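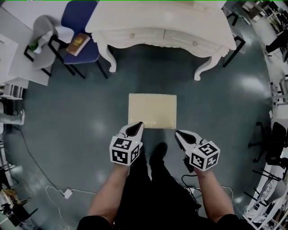 Flokeo Hand Grippers, Pair

Flokeo is a pair of hand-held grippers for recording manipulation work without a robot in the room. The operator holds one in each hand and does the job at normal pace. The recordings can then be used to train a two-arm cell.

Each gripper carries a marker cube, printed with a black-and-white pattern on every face the camera is likely to see. A head-worn camera picks up the cubes and our software works out where each hand is and which way it points. The fingers are the same shape as those on our robot-mounted version, so a grasp that works in the hand can be tried on the arm without changing the tooling.

The pair is made by Vurnus and sold through Zoltley. It suits flat, light and awkward goods: panels, sheets, folded card, trays. Lifting a flat piece from the floor is one of the harder jobs to record, and we use it as a standard test before a set leaves the workshop.

What you get

Two grippers, left and right
Two marker cubes, fitted and calibrated
Head camera with adjustable strap
Connecting cables
Four spare finger pads
Carry case
Recording software, one seat

Specification

Weight, each gripper: 381 g
Maximum opening: 11 cm
Finger pads: black, replaceable
Cube fixing: two screws, hex key supplied
Storage on the camera unit: 1000 GB
Warranty: 16 months

Setting up

Plug in the grippers, start the software and hold both cubes in view of the camera until the two indicators turn green. Calibration is stored with the set. Repeat it if a cube has been removed or knocked.

Plain sleeves are best, pushed back from the wrist. Keep the cable behind the hand so that it does not cross a marker face. Glossy floors are fine in most rooms, but strong glare directly on a cube will cause dropouts, and the software marks these in the recording.

From a customer

"We had two people trained in a morning. The pads wear faster than I would like on rough board — order extra. Otherwise it has been no trouble." Hannelore Nolte, Stöcker

Ordering

Sets are built to order and the next batch ships in July. Replacement pads and cubes are kept in stock. The pair cannot be split, as both grippers are calibrated to the same camera.

Short-term hire is available with the same contents, less the spare pads. For hire terms, or to ask whether your parts are suitable, contact Ute Mühlbauer at the Zoltley sales desk. Please give the size and weight of the part and say how it is picked up at present.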